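エムデン川、氾濫注意水位に　341世帯に避難の呼びかけ

2022年4月9日　トロンゲート発

昨夜からの大雨でエムデン川の水位が上昇。トロンゲート市は朝、川沿いの低地に住む341世帯に早めの避難を呼びかけた。床上浸水の報告は昼の時点でなし。道路冠水は8か所、うち5か所で通行止め。イスタム橋の下が特に深く、車2台が立ち往生したが運転手は自力で脱出、けがはなし。

市防災課のウメシュ・スリヴァスタヴァ課長は「今のところ堤防に異常はない。ただ上流のアクパンでまだ降っている。夕方までは川に近づかないでほしい」と話した。

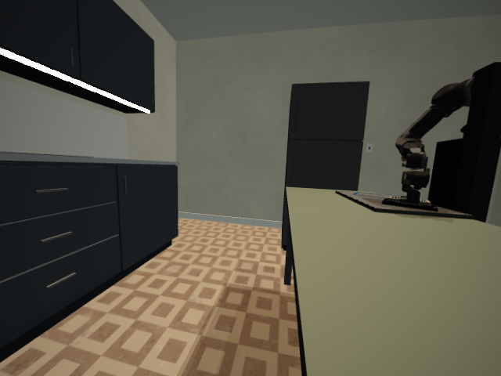 避難所は市民体育館とイスタム小学校の2か所。定員は合わせて300人。毛布と飲料水はあるが、常備薬は各自で持参をとのこと。ペットは体育館のみ可。

学校は市内全校で午後の部活動が中止に。バスはアクパン方面が運休、ほかの路線も遅れが出てている。再開は未定。

川沿いで自転車店を営むマーヴィン・サンドゥさんは朝から土のう積み。「去年は店の前まで水が来た。在庫は二階に上げたけど、工具がまだ下なんで」

土のうは市役所の裏の駐車場で配布中、1世帯10袋まで。スコップは各自持参のこと。次の水位発表は午後6時の予定で、詳細は入りしだい追記しす。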